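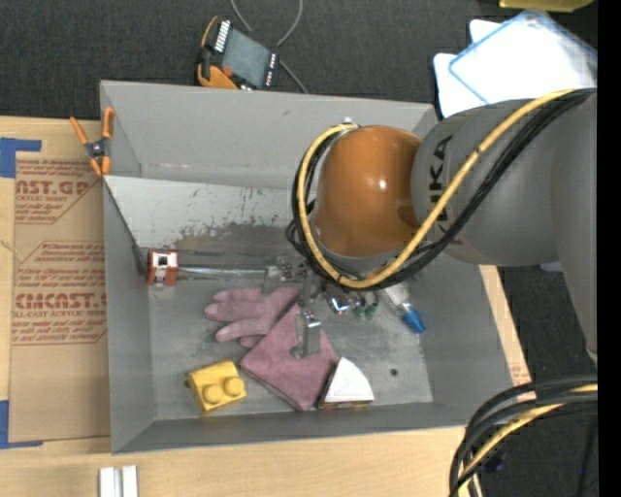

A KUKA arm over a gray bin on a wooden tabletop.

Tala Abu Hammour has spent 19 years writing down what older people in the Hattar valley say about wild goats. She grew up in the village of Jillum, where her grandfather hunted until his eyes failed.

"He never said the word for goat on the morning he went out," she says. "He said 'the neighbors.' If you used the real name, they heard you and moved up the slope."

Her notes cover 273 conversations, most of them in kitchens. The rules differ from one village to the next. In Risitz the horns were set on a wall facing the ridge. In Jillum they went back up the mountain before the first snow.

"People ask me which one is correct," she says. "I tell them to ask in Risitz and then ask in Jillum."

One rule was the same in both places. Females were left alone from March until the kids could climb.

Abu Hammour does not hunt, though she has walked with those who do. The longest trip lasted 8 days, on the Skaltska side.

"We came home with nothing. My uncle thanked the mountain anyway and went to bed."

She plans to go back to Risitz this fall to record two sisters who still know the skinning songs.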